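This file covers the setup, routine care and repair of the Castonus kitting cell, a bench-top station with two robot arms that sort small electrical parts between bins and a central tray. It is kept in the same repository as the cell configuration and should be read before any change is made to the hardware.

Last revised: March 11, 2024

## Scope

The cell is installed at the Womosau site and is maintained by the Vídalín workshop. Spare parts are ordered through Londero. Software for the planning computer is documented separately and is not repeated in this file.

## Bench layout

| Position | Item | Contents |
|---|---|---|
| Upper left | Bin, orange-yellow | Small DC motors with leads |
| Lower left | Bin, orange-yellow | Round red circuit boards |
| Centre | Stainless-steel tray | Working area, lined with white paper |
| Upper right | Bin, orange-yellow | Twisted-pair harnesses |
| Lower right | Bin, orange-yellow | Short wire leads |

Bins are to be returned to these positions after cleaning. The pick heights stored in `bins.yaml` apply to this layout only. If two bins are exchanged, the file must be edited and the cell taught again.

The paper lining in the tray is replaced at the start of each shift. It should lie flat and must not reach over the rim.

## Starting the cell

1. Check that the bench is clear of tools and that both arms can reach their rest positions without touching a bin.
2. Switch on the controllers, then the planning computer.
3. Wait until both arms report ready. If either does not report within 100 seconds, switch off and consult the fault table.
4. Run `cell_check --full`. The check consists of 19 steps and stops at the first failure.
5. Open and close each gripper once by hand control before loading a job.

## Camera views

Two views are used when the cell is set up: the fixed view of the bench and the close view from the wrist. Both should be opened on the operator's screen before teaching begins. 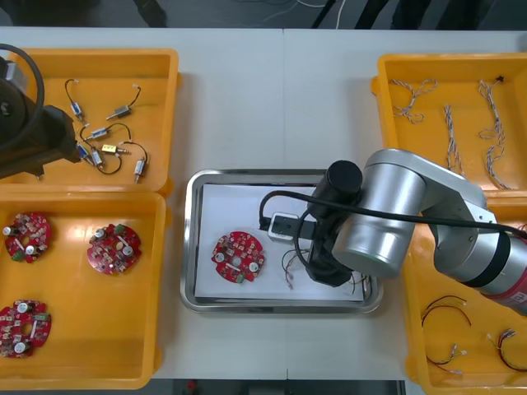
The fixed view takes in the bins and the steel tray between them. 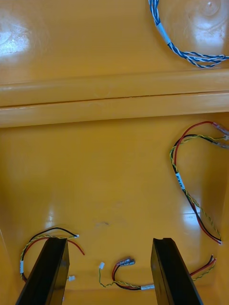 **How often should the wrist camera be calibrated?**

Calibration is required every 53 operating hours, and again whenever the camera, its bracket or the gripper has been removed. The procedure is started with `calibrate_wrist` and needs the printed target supplied with the cell. Results are written to the log and the previous values are kept for comparison.

## Routine care

**Every shift**

- Wipe the gripper fingers with a dry cloth.
- Look along each cable from the wrist to the base and report any worn covering.
- Remove loose wire ends from the bench and from the floor of each bin.

**Every month**

- Tighten the finger screws to the value marked on the maintenance card.
- Clean the lens of the wrist camera with lens tissue. Solvents are not permitted.
- Wash the bins in warm water with mild soap and dry them fully before use.
- Save a copy of the configuration folder.

**Every year, in September**

- Full inspection of both arms by the Vídalín workshop.
- Replacement of the gripper cables, whether or not they show wear.

## Faults and repair

| Code | Meaning | Action |
|---|---|---|
| E-03 | Gripper did not close | Check for a wire caught between the fingers, then reset |
| E-07 | Part lost during transfer | Clear the bench by hand and restart the job |
| E-11 | Wrist image too bright | Lower the exposure setting or turn the bench lamp away from the bins |
| E-14 | Arm not ready | Check the emergency stop and the controller supply |

Power must be switched off and locked before a finger, cable or camera is removed. After repair, `cell_check --full` is repeated and the result entered in the log under the job number of the repair.

Tangled leads are the most frequent source of E-03. Where the fault returns more than twice in one job, the leads should be taken out of the bin, separated and laid back in a single layer.

## Known limits

- The present job list holds 227 entries. Entries beyond this are ignored without a warning.
- The cell does not measure the weight of a part and cannot tell whether two leads have been lifted together.
- Glare on the bins can affect the wrist image. The bench lamp should not be moved once the cell has been taught.

## Changes to this file

Corrections are submitted as a pull request against the `maintenance` branch. Changes to the fault table require approval from the Vídalín workshop before they are merged.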